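About us

Flistholm collects handling examples for machines that learn by being shown.
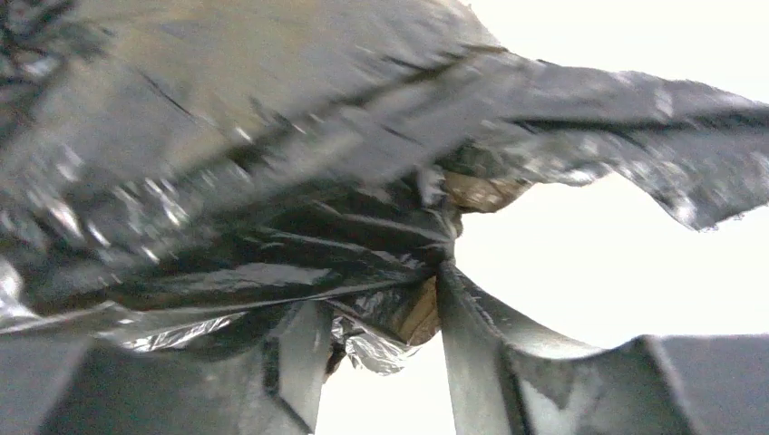 We started with rigid things such as boxes, tins and mugs, and found that our customers already had plenty of those. What they were short of was soft, thin and awkward material, so most of our work is now with bags, film, cloth and packaging. A black plastic bag held by its gathered neck is a typical subject. The pleats run in towards the neck, the film is shiny in one place and dull grey in the next, and a loose flap can hang out to the side where it hides other things. A learning system needs to see a great deal of this before it copes with a bag it has not met.

How we work

Each example is one attempt at one task, guided by a trained operator. The operator picks up, moves, opens or puts down the item, and the recording is saved with the arm's movements and a short written label. A second person checks the label against the recording. Attempts that go wrong are kept and marked as such, as several customers have asked for them.

A session is 40 attempts, after which the operator changes over. Items are swapped between sessions and the lighting is altered. We keep 858 items on the shelves at Endberg, all numbered, and replace the thin plastic ones when they tear.

Our first full set, Wustance, has 2,000 attempts and covers bags only. It was released on Dec 19, 2018. A second set, covering folded cloth, is being checked at present.

Who we are

There are 14 of us. Seren Eynon runs the company and deals with new customers. Efa Kneath trains the operators and writes the task sheets. Our software for sorting and storing recordings was written with Jääskeläinen, who still look after it.

Visiting and working with us

We take on operators each January. No background in robotics is needed, but you should be patient and comfortable doing the same job many times over. Training lasts two weeks and is paid.

Customers are welcome to visit Endberg by arrangement and may bring their own items to be recorded. Please send a list of these beforehand, with sizes and weights.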